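Print this page | E-mail this page

Section 4: Fitting the Londetti wall-hung drying rack

Read this section through before you drill. Allow two hours for fitting, and have a second person ready for step 6.

You will need a 7 mm masonry bit, a spirit level, a pencil, a tape measure and a cross-head screwdriver. Wall plugs and screws are in the small bag.

CAUTION: Check the wall for pipes and cables. Do not drill directly above or below a socket or switch.

1. Choose a stretch of wall at least 100 cm wide. Leave 30 cm clear above the rack so that it can fold up.

2. Hold the wall rail level at shoulder height and mark the two end holes.

3. Drill both holes and push in the plugs until they are flush.

4. Screw the rail to the wall. Stop when the screw heads touch the rail. Overtightening will bend it.

5. Mark and drill the centre hole through the rail, then fit the third screw.

NOTE: On plasterboard, use the Jatell hollow-wall fixings (part 364, sold separately). The plugs supplied will not hold.

6. Lift the rack on to the rail, one person at each end, until both hooks drop into their slots.

7. Fit the locking pins from underneath. Pull down gently on the front bar to check that they are home.

8. Open and close the rack twice. If it sticks, loosen the centre screw by a quarter turn.

CAUTION: Do not hang from the rack or let children swing on it. Take wet blankets off before folding.

Care: wipe the bars with a damp cloth. Do not use bleach. Check the screws each August, or sooner if the rack is used every day.
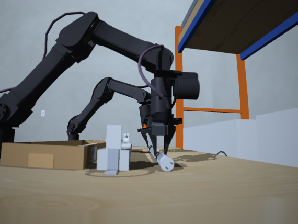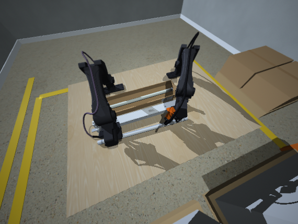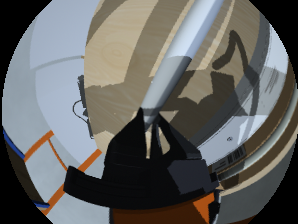

Comments (3)

Tsehay Wubshet: Step 8 should mention the locking pins. Mine stuck until I took the left one out and put it back the other way up. The centre screw made no difference.

Hong: Same with mine. Also the drill bit size is wrong for the older kit, which has 6 mm plugs.

Bokville reader: Does part 364 come with its own screws?

Print this page | E-mail this page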